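Bright, White and Finished? The Felton Building, Second Floor

Gallery page, updated in April. Words by Fouad Chidiac.

The leasing brochure for the Felton building uses the word "bright" 47 times. I went through it with a pencil. It also promises a "calm ceilingscape," a phrase I had never met before and hope not to meet again. I have worked on the second floor since the refit and was asked to write a few lines for the building gallery, on the understanding, I think, that they would be nice ones.

I'll start with what I can agree to. The old ceiling was brown at the corners and had to go. The walls needed paint. Plokel, who got the job, started on time and kept the stairs clear, and their crew swept up every evening. I have no quarrel with any of them. My quarrel is with the claim that painting a room white and leaving the lights on is a lighting design.

Brenda Rivadeneira, who runs the front desk and approved most of the choices, disagrees with me and has asked me to say so. Her view is that people complained about gloom for years, so they can't turn around and complain about glare. I believe they can. I've done both. 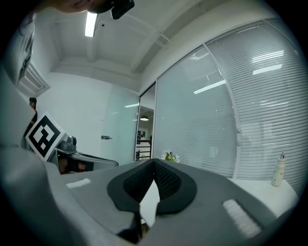
Second floor, looking up. White ceiling, recessed beams, and the long fluorescent light with its glare.

The beams first. The brochure calls them a "feature." They run on the diagonal from where I usually sit, and they do break up the ceiling, which would otherwise be one big sheet of white. Whether that makes them a feature or just the place where the beams are is a matter of who is renting you the room. I'll admit I like them more than I expected to.

The light I like less. It's a fluorescent, long and rectangular, and very strong if you happen to lean back in your chair. We were told at the April meeting that fluorescents would stay "for the time being" and that something softer from Zurnura was under review. A sample panel was promised. I haven't seen it. Brenda says it exists and is in a closet on the first floor, still wrapped, and that the quote for doing the whole floor came to $3,000 more than anyone wanted to spend. That sounds right to me, and I wish the brochure had said it.

Then there's the vent, low on drama, white on a white wall, with louvered slats. Plenty of people have walked past without seeing it, and I suppose that's a compliment to the painter. My doubts are about the air. The desks by the back wall say they get a draft in the morning. The desks in the middle say they get nothing at any time of day. Plokel's handover sheet says the airflow is balanced and gives it a score of 100. I asked what the score was out of and I'm still waiting.

The printed fabric on the left side gets more comments than anything else up there. Some people find it cheerful. I find it a bit busy with those dark markings, but I'd sooner look at it than at another white surface, so it can stay as far as I'm concerned.

A word about the paint, since visitors ask. The color is from the Mansour range and was chosen from a card of 44 whites. I was shown the card. I could tell four of them apart, and two of those only when I held them by the window. The one we ended up with is fine. It would also be fine if it were any of the others, and I don't accept that it "lifts productivity," as the brochure has it on page three.

Comments go in the book at the front desk. Brenda reads them all, including mine. If you have measured the light at your own desk with a proper meter, write the reading down with the time of day next to it, and leave out the adjectives.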